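Turex 603 folding table, white top. Back in stock in both heights, ships from the Carrasco warehouse. Sold singly, order two if you want the pair.

## Quick specs

- Top: white, rectangular, wipe clean
- Legs: fold flat, lock with a push clip
- Height: 700 mm standard, low version also in stock
- Feet: screw adjusters, 2 cm of travel
- Warranty: 2 years on frame, none on scratches, sorry

## What its for

Craft tables, playrooms, church halls, stockrooms, market stalls. Anywhere you need a flat top fast and want it gone by dinner. One person can carry it. Stairs are easier with a second pair of hands.

Old 602 customers: same footprint, new clip. The old clip pinched fingers and we got plenty of mail on that. Spare 602 clips still available, write to us, not listed on the site.

## Setup

1. Lay it top down on a blanket or carpet. Not on gravel please.
2. Pull each leg frame up until the clip snaps. No snap, not locked. Push again.
3. Flip it over, on its long side first, then onto the feet. Don't drag.
4. Running a pair? Push the tops together and turn the screw feet until the edges sit level. Start with the feet nearest the join.

 A plush dinosaur and a pale green plate on one of two white tops:
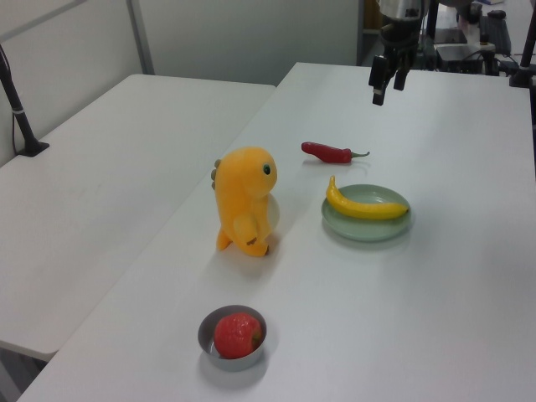
5. Still rocking? It's the floor nine times out of ten. Turn the adjuster on the short side a half turn and try again.

## Cleaning

Damp cloth, drop of dish soap. Dry it after. Marker comes off with rubbing alcohol if you get to it the same day. No scouring pads, they dull the top and we cant fix that. Hot pans need a trivet.

## Extras

- Tarkilero carry bag, black, shoulder strap, fits one table
- Flultano edge clamps, sold as a set, hold two tops together for sewing or model work
- Replacement feet, bag of four

Bag does not fit the low version with clamps attached. Take them off first.

## Shipping

Flat box, curbside. Check the corners before you sign. Dented corner, note it on the slip and send us a photo, we'll swap the top only, you keep the legs. Low version is slower until May, waiting on leg frames.

Returns: unused, orignal box, buyer pays freight back.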